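Gelluvura open day – who went?

Posted by yigit_k, 30/06/2024

Hello all. Yesterday I visited the open day of Gelluvura in Wukham and I want to write my impressions while they are fresh. We were some 200 visitors, divided in groups, and each group got a short tour and then a demonstration.

The arm they call Rida folded towels for us. It did five towels and dropped one. I found it slow, but the explanation by Eylül Kaplan was very clear and she answered every question, also the difficult ones about money.

kocabas_fan wrote:
I was in the morning group. Sorry, but I was disappointed. Three hours by train for one arm and some towels? At Kocabaş last September we could at least see a whole line running.

yigit_k wrote:
I understand you, but Kocabaş sells finished machines and this is a different kind of company. They still teach theirs. For me the second room was the best part, where the people work with the hand-held grippers and record the movements. Did your group go there?

kocabas_fan wrote:
No, we were told the second room is only for the afternoon. Nice planning.

mill_lane wrote:
Afternoon group here, and I agree with Yiğit. They let a few of us hold a pair. After five minutes my wrists were tired, so I have respect for the ones who do it all day – they said the target is 300 recordings per person in a week.

yigit_k wrote:
Yes, I also tried. It is harder than it looks to keep both hands at the same speed. 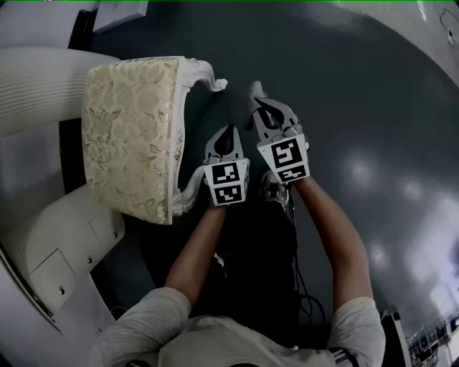 Oskar: I still don't see why a person must do all this by hand. In our plant we program the path once and it is finished. Has someone asked them about that?

yigit_k wrote:
I asked. Eylül said a fixed path is fine when the part is always in the same place, but a towel is never lying the same way twice. I am not fully convinced about the cost, though.

mill_lane wrote:
Me neither. But I would go again, if they open both rooms for everybody.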